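卧室外窗洞口侧边结露发霉:是冷桥还是通风不足
建筑物理与维护 > 门窗与围护结构
打印本页 | 用电子邮件发送

露点以下
楼主
1月2日

情况整理如下,求判断主次。

房子是砖混,外墙一砖厚加内外抹灰,没有外保温。主卧一樘外窗,朝北,去年5月由Lodedach换过整窗,双玻,框体木色,安装位置沿用旧窗,框体靠洞口中线。换窗之前玻璃大面积流水,洞口侧边干净。换窗之后玻璃只有下沿一条窄的结露带,洞口侧边靠框的位置开始长黑点,先是下角,现在沿右侧往上走。

室内数据来自一只Jomolham温湿度和二氧化碳三合一记录仪,放在床头一侧,离外墙不近,连续记录182天,没有断过。入冬以后的典型夜间工况:

室温18度,相对湿度64%。
室外零下2度,相对湿度85%,取自附近气象站。
关门睡觉,两个成年人,二氧化碳稳定段最高1,343 ppm。
门留缝,其他条件接近的一夜,最高1,171 ppm。

洞口侧边靠框处用接触式热电偶测过,清晨11.4度。红外枪也测过,读数偏高,没有采用。

我自己的算法:18度饱和水汽压取2064 Pa,乘以0.64得1321 Pa,露点11.1度。侧边表面11.4度,离露点只差0.3度。按表面相对湿度80%作霉菌判据,表面温度需要14.5度以上,现在差得很远。

温度因子 fRsi = (11.4 + 2) / (18 + 2) = 0.67。

问题是先动哪头。一种做法是把侧边凿开补保温,代价是重新抹灰。另一种是加通风,手头有Vigfúsdóttir的单点墙式新风报价,标称连续档30立方米每小时。两样都做当然可以,但我想知道哪一样的贡献大。

砂浆与胶
2楼

先问一个施工问题:框和砖之间的缝里填的什么?如果是发泡胶打完直接抹灰收口,没有室内侧的气密层,那你测的11.4度里有一部分是漏风冷却,不全是导热。两者处理方法不同,混在一起算fRsi没有意义。

简易检查办法:有风的夜里关掉所有门窗,开厨房油烟机造负压,用手背或者线香沿框走一圈。烟往室内偏的位置做记号。

露点以下
3楼

填的发泡胶,室内侧抹灰收口,没有贴膜。合同里写了"密封处理",没有写材料和构造。

线香试过,开油烟机时右下角有明显偏移,其他位置看不出来。右下角也是最早长霉的位置。但右侧中段没有漏风,现在也有黑点。

北墙内表面
4楼

右侧中段没有漏风也长霉,那就是导热主导,漏风只是让下角提前。

中线安装加无保温砖墙,洞口侧边0.67并不低,我见过更差的。原因是侧边那一段砖的热流路径很短,从室内侧抹灰面绕过框到室外侧抹灰面,等效厚度比墙体正面薄。换窗以后玻璃和框的表面温度上去了,侧边没变,最冷的面就从玻璃转移到了侧边。原来玻璃一直在替你除湿,水汽凝在玻璃上流走,现在没有这个冷凝面,室内水汽压抬高,侧边的表面相对湿度跟着抬高。

这是换窗之后最常见的后果,和窗本身质量无关。只换窗不处理侧边,等于做了一半。

我的意见:先做侧边。通风是使用习惯问题,可以后谈。

hrv_连续档
5楼

不同意4楼的顺序。

就用楼主的数。表面11.4度,对应饱和水汽压1348 Pa,要把表面相对湿度压到80%,室内水汽压不能超过1078 Pa,折合18度下的相对湿度52%。从64%降到52%就达标,侧边一点不动。

冬天室外零下2度,空气里每立方米没有多少水,加热到室温以后非常干。两个人睡觉的产湿量并不大,给够新风,52%是很容易达到的。64%只能说明换气量太小。先装墙式新风,一个冬天看结果,不够再凿墙。先凿墙的话,室内还是64%,霉会转移到下一个最冷的面,通常是墙角和衣柜背后。

北墙内表面
6楼

墙角的fRsi通常比洞口侧边高一些,他现在墙角没有长霉,说明64%对墙角还能扛住。侧边做完保温以后,侧边不再是最弱点,整间房就在现有湿度下达到平衡。并不一定会转移。

另外冬天把室内压到很干也有人受不了。

hrv_连续档
7楼

52%谈不上很干。

没有发霉不等于有余量。霉菌判据是按表面相对湿度和持续时间算的,墙角也许在78%上下徘徊,今年暖一点就没事,明年冷一周就有。你没有测墙角温度,不能说扛得住。

露点以下
8楼

墙角测过一次,没有记在表里。外墙与隔墙相交的阴角12.9度,外墙与外墙相交处没有,主卧只有一面外墙。当时的室内外条件跟前面列的差不多,但不是同一夜。

水汽压差
9楼

两边先停一下,楼主给的数据内部有矛盾,先把它弄清楚再谈方案。

用二氧化碳反推换气量。睡眠状态成年人每人每小时呼出二氧化碳取13升,两人26升,即0.026立方米每小时。室外本底取420 ppm。稳态关门工况:

Q = 0.026 / ((1343 - 420) × 10的负6次方) = 28立方米每小时

再用湿度反推。睡眠产湿每人每小时取40克,两人80克。室内水汽压1321 Pa,折合每立方米9.8克。室外水汽压445 Pa,折算到室温每立方米3.3克。差6.5克。

Q = 80 / 6.5 = 12立方米每小时

同一间屋子同一个晚上,一个算出28,一个算出12,差了一倍还多。产湿和呼出量的取值有出入,但不至于出入这么大。

可能的解释:
(1)湿度传感器偏高。
(2)二氧化碳传感器偏低。
(3)卧室有睡眠以外的湿源。
(4)卧室换进来的空气主要不是室外空气,是走廊和客厅的空气。这部分空气二氧化碳低,湿度不低,能稀释二氧化碳,稀释不了水汽。

我倾向(4)。楼主留门缝的那一夜,二氧化碳从1,343降到1,171,请问湿度降了没有?

露点以下
10楼

查了。留门缝那一夜湿度没有降,比关门那一夜还高一点,66%。我一直以为是当天室外湿度的影响。

水汽压差
11楼

那基本可以定了。门开大一点,二氧化碳下降,水汽不降反升,说明走廊侧的绝对湿度不低于卧室。真正的湿源在外面。

请交代:衣服在哪里晾,浴室排风排到哪里,厨房做饭时油烟机开不开,有没有鱼缸、加湿器、大量绿植。

露点以下
12楼

衣服冬天晾在客厅,隔天一次,机洗后直接挂。浴室有排风扇,接到吊顶里的风管,出口在公共竖井。没有鱼缸和加湿器。油烟机炒菜时开,煮汤不开。

客厅没有长霉,客厅窗是旧窗,单玻,每天早上流水。

水汽压差
13楼

数据对上了。客厅单玻在除湿,除不完的往卧室走。卧室温度低,同样的水汽压下相对湿度更高,而且卧室没有单玻这个冷凝面。

一桶机洗衣物脱水后还带着两公斤上下的水,全部蒸发到室内。这个量远大于两个人睡一晚的产湿。

所以5楼说的52%,靠卧室装一台墙式新风能不能达到,要看门缝漏进来多少走廊空气。如果新风机是送风型,卧室微正压,走廊空气进不来,效果会好。如果是排风型,卧室负压,走廊湿空气被吸进来,效果会打很大折扣。楼主报价的Vigfúsdóttir是哪一种?

露点以下
14楼

说明书写的是交替蓄热式,单台一根管,送一段时间再排一段时间,陶瓷蓄热体。标称30立方米每小时是送风阶段的风量还是平均值,说明书没写清。

hrv_连续档
15楼

交替式单台安装,有效新风按标称的一半算。标称30,折15。而且排风阶段卧室会吸走廊空气,正好是13楼讲的不利情况。交替式要成对装、反相运行才合适,一台放卧室一台放客厅,两台用控制器配对。

我前面说先装新风,前提是连续送风。单台交替式我收回。

北墙内表面
16楼

请注意陶瓷蓄热体对湿度也有部分回收,回收多少看表面是否结露。排风时水汽凝在蓄热体上,下一段送风又带回室内。冬天用来除湿,效果比按风量算的还要差一点。

所以我坚持先做侧边。侧边保温是确定的东西,算得出来,做完就在那里,不依赖风机开不开、滤网洗不洗。

hrv_连续档
17楼

"做完就在那里"的前提是做对。现在右下角漏风没有解决,侧边内保温贴上去,背后砖面温度更低,室内空气从漏点钻到保温层背后,在背后结露。表面看不见,里面全黑。这种返工我处理过不止一次。

没有连续的室内侧气密层,不要贴内保温。

砂浆与胶
18楼

17楼说的属实。顺序必须是:

先清掉靠框那一圈松散抹灰,露出发泡胶。发泡胶高出的部分切平,有空洞的地方补打,等完全固化。
框与砖之间贴室内侧防水隔汽膜,膜的一边粘框,一边粘砖,砖面先刷底涂,砖面有灰粘不住。转角处膜要打折叠余量,不能绷直,绷直了框一热胀冷缩就从角上撕开。
膜上再贴保温板,满粘,不留空腔,背后不许点粘。
板面抹薄层砂浆压网格布,与框之间留槽打胶。

保温板厚度受框外露宽度限制。楼主量一下框的室内侧可见宽度,减去合页开启需要的余量,剩下的才是板加抹面能用的厚度。

露点以下
19楼

量了。合页侧余量很小,板加抹面最多两厘米。非合页侧宽裕得多。

砂浆与胶
20楼

两厘米可以做。合页侧就用薄板,导热系数选低的,另一侧不必做得更厚,两侧一致收口方便。

不建议用真空板,洞口侧边迟早有人打窗帘钉。也不建议石膏板复合板,底边靠窗台,吸水。硅酸钙板可以考虑,有毛细吸水能力,对没有隔汽层的老砖墙宽容一些,缺点是导热系数高,同样厚度温度因子提升有限。

北墙内表面
21楼

补一个估算。我按楼主的构造建了个二维模型,边界条件用室内表面换热系数4,偏保守。侧边无保温算出来0.66,和实测0.67很接近,说明模型可用,右侧中段确实没有明显漏风。

侧边加两厘米,导热系数0.035,含抹面:靠框处0.79。
侧边加两厘米,硅酸钙,导热系数0.06:靠框处0.75。

0.79对应表面温度13.8度,饱和水汽压1577 Pa,80%就是1262 Pa,折成18度室内相对湿度61%。
0.75对应13度,饱和水汽压1497 Pa,80%是1198 Pa,折成58%。

也就是说,侧边做完以后允许的室内湿度从52%抬到61%或者58%。现在是64%,还是超一点。

我修正一下原来的说法:只做侧边不够,但差得很少。

水汽压差
22楼

楼上这组数有用。结论可以写成:不动侧边,要降12个百分点;动侧边,要降3个到6个百分点。降3个到6个百分点,把衣服挪出客厅就有可能做到,不一定需要新风机。

还有一点请留意,墙角12.9度那一处。按8楼说的条件相近,温度因子是0.745。侧边做到0.79以后墙角成为最弱点,它对应的允许湿度和0.75那一行基本一样,57%到58%。所以侧边做得比墙角好没有多大意义,0.035和0.06两种板在整间房的层面上是等效的,控制湿度的目标定在57%。

hrv_连续档
23楼

这就是我在5楼讲的转移。

北墙内表面
24楼

5楼讲的是"霉会转移",没有给墙角温度,现在有了。墙角12.9度,64%时表面相对湿度算下来89%,按理早该长了,楼主却说没有。请楼主把墙角那次的室内湿度查一下,如果当晚室温比18度高,温度因子就要重算。

露点以下
25楼

查到了。那一夜室温18.6度,室外1度,湿度61%。墙角12.9度是那个条件下的。

北墙内表面
26楼

fRsi = (12.9 - 1) / (18.6 - 1) = 0.68。比22楼算的还低。

18.6度饱和水汽压2143 Pa,乘0.61得1307 Pa,除以12.9度的1487 Pa,表面相对湿度88%。

结论没有好转。墙角应该也在长,可能被涂料颜色或者家具挡住了。阴角有没有刷过防霉涂料?

露点以下
27楼

阴角靠着衣柜,柜子侧板离墙一掌宽。刚才打手电看了,踢脚线上方有灰色绒状物,手指能擦掉,不是灰尘。之前没有看到。

水汽压差
28楼

那么顺序很清楚了。湿度必须先降,不管侧边做不做。两处最弱点的温度因子都在0.67到0.68,降到52%对两处同时有效;侧边保温只对侧边有效。

衣柜离墙距离加大,下部留进风,上部留出风。柜子贴着外墙阴角,等于给墙加了一层室内侧保温,表面更冷,这一项不花钱,先做。

砂浆与胶
29楼

先清霉再谈后面的。抹灰层上的黑点别直接刷防霉漆盖住。用含氯的清洗剂处理,开窗,戴口罩手套,擦完用清水过一遍,等干透。抹灰已经发酥的直接铲掉。氯制剂不要和酸性清洁剂混用,也不要喷在框的金属五金上,会锈。

密封材料这边也说一下。框与抹面之间那条缝,我看到楼主没有提用什么。装修队常用酸性硅酮,碰到水泥砂浆附着力不好,一年就脱。中性的可以,但表面不能上涂料。Grurkley有一种可涂饰的混合型密封胶,我在湿区用过两个冬天,没有开裂,价格高于普通中性胶。不是推荐牌子,同类的都可以,看标签上写没写适用于多孔基材、位移能力多少。

瓷砖缝里
30楼

插一个相近的问题。我家卧室墙面是满贴瓷砖的,上一任房主留下来的,外墙也没有保温。窗一圈木色,下面有木窗台。冬天砖面摸着发潮,缝里摸着也潮,窗台和墙交接的那条线也发黑。读完前面的帖子知道应该先测温湿度,记录仪已经买了,还没有攒够数据。

贴砖和抹灰在这个问题上有没有区别,搜了一圈说法不一。有人讲瓷砖不吸水不会长霉,有人讲瓷砖墙比抹灰墙更容易流水。 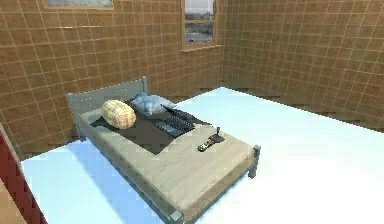 瓷砖墙面结露以后,霉为什么先长在砖缝里?

水汽压差
31楼

砖缝是水泥基填缝料,有毛细孔,吸水以后干得慢,又积灰和皮屑,有养分;釉面不吸水,擦得掉,养分留不住。两者表面温度几乎一样,差别在含水时间和养分。

再答前一个。瓷砖本身很薄,热阻可以忽略,贴不贴砖,墙的温度因子基本不变。变的是缓冲能力。石灰抹灰或者未涂膜的砂浆能吸收夜间多出来的水汽,白天放掉,短时超过露点不会见到水珠。釉面砖没有这个能力,一到露点就出水。所以"更容易流水"是对的,"更冷"不对。

瓷砖缝里
32楼

那把填缝料换成环氧的,是不是就不长了?

砂浆与胶
33楼

环氧填缝不吸水,清洁容易,发黑会慢很多,但水还是会结,只是往下流,集中到窗台和踢脚。窗台是木的话,端头和背面没有封漆的地方先坏。你说的那条发黑的交接线,多半就是水流到那里被截住。

先把窗台与墙的旧胶割掉,看木料有没有发软。发软的话换窗台,没有发软就等含水率降下来再重新打胶,端面补漆。含水率没降就打胶,水封在里面,坏得更快。

hrv_连续档
34楼

还是先降湿度。墙面换什么材料都解决不了水汽压。

北墙内表面
35楼

也不要讲成只有湿度一件事。没有外保温的一砖墙,零下2度时正面温度因子也就0.75上下,任何家庭正常生活产湿都在临界线附近。长期方案是外保温,公寓做不了外保温才轮到内保温和通风之争。楼主和30楼如果是自有独栋,应该先问外墙能不能动。

露点以下
36楼

公寓,外墙不能动,问过物业。

目前定下来的步骤:

1. 衣服改到北阳台晾,阳台与客厅之间的门关严,阳台窗开缝。
2. 衣柜离开外墙,阴角清霉。
3. 右下角漏风点凿开,按18楼补发泡胶和贴膜,先只做这一角。
4. Jomolham那只留在床头,再加一只放走廊,两边同时记,看绝对湿度差。
5. 墙式新风暂缓。

侧边整圈保温等开春再做,冬天砖面潮,粘膜没有把握。

水汽压差
37楼

第4步比较时要换算成水汽压,别直接比相对湿度。走廊温度高,相对湿度看着低,水汽压可能更高。

两只仪器先并排放一天一夜,求出相互偏差再分开。便宜的电容式湿度探头偏三个点很常见,用来比较差值时这个误差不能不管。

砂浆与胶
38楼

第1步注意阳台本身。阳台如果是封闭的单层围护,衣服的水会凝在阳台顶和与卧室共用的那面墙上。晾衣期间窗必须一直开着缝,不能只开白天。

hrv_连续档
39楼

浴室那台排风扇也查一下。接公共竖井的,止回阀坏了会倒灌,别人家的湿气往你家走。拿一张纸巾贴在风口,关机时应该不动,开机时能吸住。

露点以下
40楼

纸巾开机吸不住,掉下来了。关机时往外飘。

hrv_连续档
41楼

止回阀卡住或者被拆了。竖井有正压。这一条排在第1步前面。

北墙内表面
42楼

浴室门朝哪开?如果正对主卧门,前面那组二氧化碳反推的28立方米每小时里有多少是竖井来的气,也要重新考虑。竖井空气的二氧化碳本底不会是420。

水汽压差
43楼

本底如果取到600,关门工况反推出来是35立方米每小时,和湿度反推的12差得更大,走廊来气的判断反而更强。不影响结论,影响的是湿源归到晾衣还是归到竖井。修好止回阀以后衣服照旧晾三天,再挪衣服,分开看。

露点以下
44楼

止回阀拆下来了,阀片断了一边,卡在半开位置。新件在路上,风口先用胶带和板封住,浴室这几天开窗。走廊那只记录仪已经和床头那只并排放着,偏差2个百分点,床头那只高。

水汽压差
45楼

床头高2个点,如果走廊那只准,64%实际是62%。前面的表都要往下挪一点,侧边仍然超标。先不改数,等拿饱和食盐水校过再说,密封盒里恒温放够一天,20度上下应该读75%。

打印本页 | 用电子邮件发送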